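Search this site Search Go

Crumbs, Coffee Rings and a Countertop: What I Learned About Caring for Stone-Look Surfaces

Student project report, Materials in Daily Life

Why I picked this

My parents redid their kitchen in August and from that day on I wasn't allowed to put a glass down anywhere. There was a coaster for the coaster! My mom had read that lemon juice eats marble, my dad had read that vinegar fixes everything, and between them they had basically agreed that food should be prepared over the sink. So when our teacher, Elínborg Hviid, asked us to choose a surface and find out how people really treat it, mine was already chosen.

My question was pretty simple: do people who use white stone or stone-patterned tops every day know what they're wiping them with, and does the pattern change how clean they think they are? I ended up much more interested in the second half than the first.

Some background (the short version)

Real marble is mostly calcium carbonate. Acids react with it, and the result is a dull patch called an etch mark, which can't be wiped off the way a stain sometimes can, since the surface itself has changed. Then there are all the lookalikes: printed laminates, quartz composites, porcelain slabs and the peel-and-stick film my cousin put on her desk. Most of these don't mind a bit of lemon, but some of them hate heat and some of them scratch if you look at them wrong.

Telling them apart by eye is hard. I thought I'd be good at it by the end and I'm really not. The tricks I collected were checking the edge (does the vein carry on over the side?), looking for a vein that repeats, and touching it, because stone usually feels colder than laminate in the same room. None of those is proof by itself.

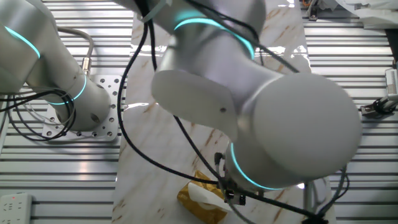
White top with tan and brown veining.

Where I asked

I visited 3 places and talked to the people who clean the tops. The first was the Brekell, the bakery and coffee place near school. The second was the Jombridge community building, which has a shared kitchen and a long counter where people leave leaflets. The third was home, which I know is cheating a bit, but my parents were very willing to be interviewed (my dad especially, he talked for 60 minutes and I had to stop him).

I also left a one-page survey at the Brekell and got 11 of them back. I was hoping for more. Hammad Durrani, who was my partner for the testing part, says I should have left pens out with them, and he's probably right.

What people told me

At the Brekell they use warm water and a drop of dish soap, then a dry cloth, and that's it. The woman who opens up in the morning said they used to have a spray but it left streaks that showed in the low sun at 7 a.m., when the light comes straight in along the counter. She'd rather have crumbs than streaks! I liked her a lot.

At Jombridge the answer depended on who was there. One person used glass cleaner, another used whatever was under the sink, and a third told me very firmly that you should only ever use a product meant for stone. When I asked whether the counter was stone, she thought for a while and said she'd always assumed so.

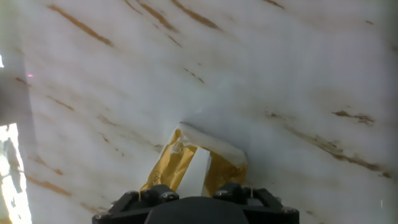
Snack food came up everywhere, and I hadn't planned for that at all. Greasy crumbs are worse than dry ones, salt gets dragged under the cloth, and anything with orange powder on it leaves a film that you only find with your sleeve. Three people on the survey wrote "chips" under "most annoying mess" and one wrote "my brother," which I've counted under other.

The pattern question got the best answers. Most people said a busy pattern hides dirt, and they said it like it was a good thing. My mom disagreed completely. She thinks brown veins make her clean more, because she keeps scrubbing at something that turns out to be part of the counter. I've seen her do it, and then I've done it myself.

Our little test

Hammad and I wanted to find out if the pattern matters or if people just think it does. We used two sample tiles from the hardware store, one plain white and one white with brown veins, and put the same amount of ground coffee on each. Then we asked people in our class to wipe them until they looked clean, with the same kind of cloth, and timed them on my phone.

People stopped sooner on the veined tile nearly every time. When we pressed a piece of clear tape on it afterward there was more coffee left behind than on the plain one. We did try to grade the tapes, but it came down to Hammad holding them up to the window and saying "yeah, that's worse," so I can't call it a measurement. Two of the classmates also kept rubbing at a vein near the corner, exactly like my mom, so both things seem to be true at once.
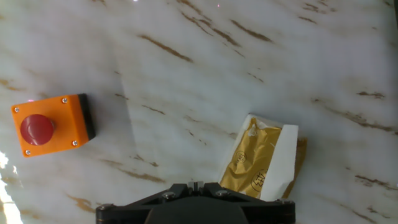
Things that went wrong

The first batch of coffee was too coarse and just rolled off. I also labeled the tiles with marker that came off with the first wipe (great test of the cloth, bad test of me). And I called one set of notes "Awan" and another "Goron" as code names for the two tiles, then forgot which was which and had to redo an entire lunch break of wiping. Please just write "plain" and "veined."

I'd also read somewhere that a honed finish, meaning a matte one, shows etch marks less than a polished one. I wanted to try that with lemon juice, but a real marble offcut cost more than I had, and my parents said absolutely not when I looked at theirs.

If I did it again

I'd want way more people. A survey with 1,000 answers would be amazing, though I have no idea who'd read them all. I'd borrow a proper scale and weigh the coffee left on the cloth, and I'd do the wiping under one lamp, because we moved from the window to the back of the room halfway through and everybody wiped longer by the window. That might be a bigger effect than the veins, and I only noticed when I was typing this up.

My parents have switched to soap and water now. The coasters are still out.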